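Lab 3 Handout: Gripper State and the Wrist View
Wednesday, October 20, 2021

You will add a closed-finger check to the Uro planner. Read the Bastos notes first.

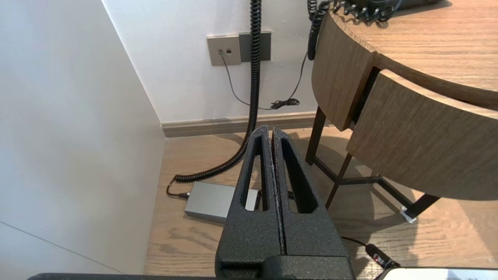

The perception node publishes one mask per wrist image. Pixels inside the mask are dropped before segmentation. The fingers have long cutouts, and the floor and part of the silver box show through them, so mask the finger outline only and keep the holes.

Set the mask threshold to 100. Leave the replan limit at 3.

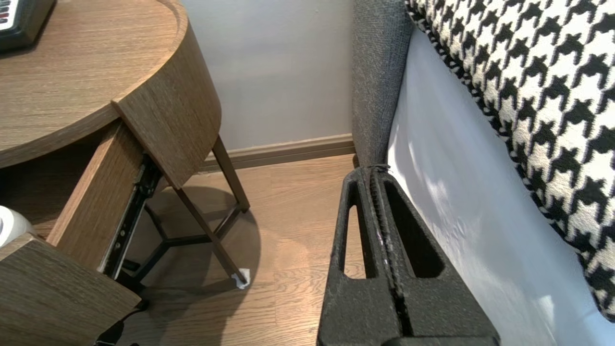

Log finger width and commanded width on the same clock. If they disagree for 66 ms, stop the arm.

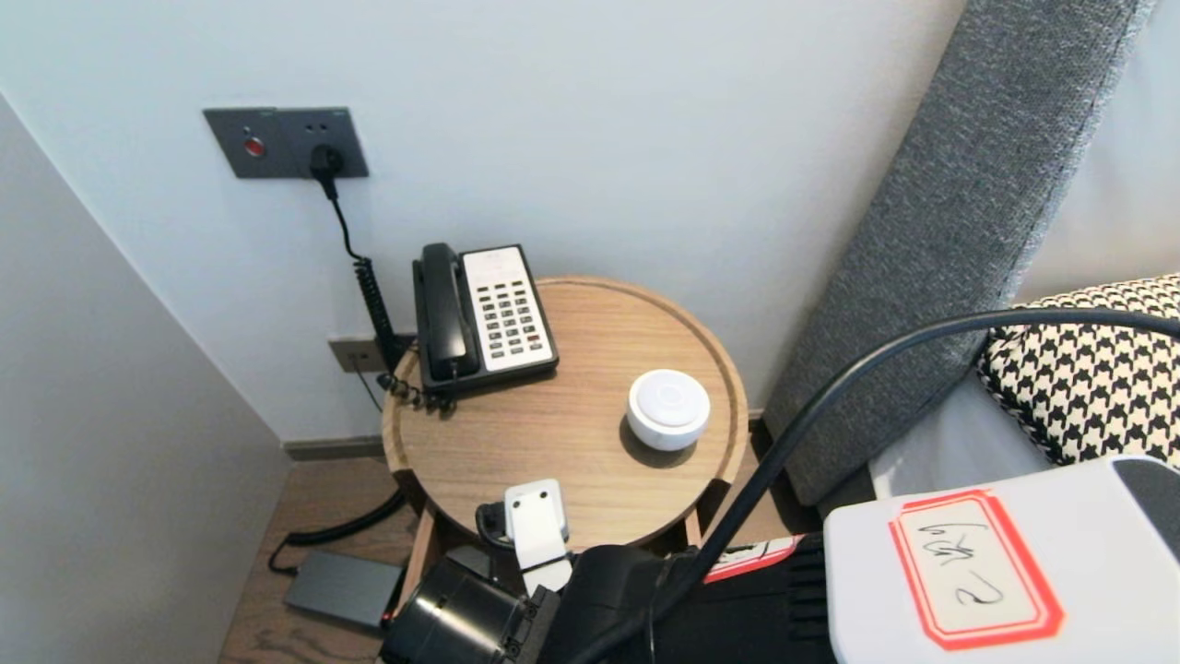

Head and wrist views go to Flitine as separate topics. Buffer 300 messages on each and submit the log with your code.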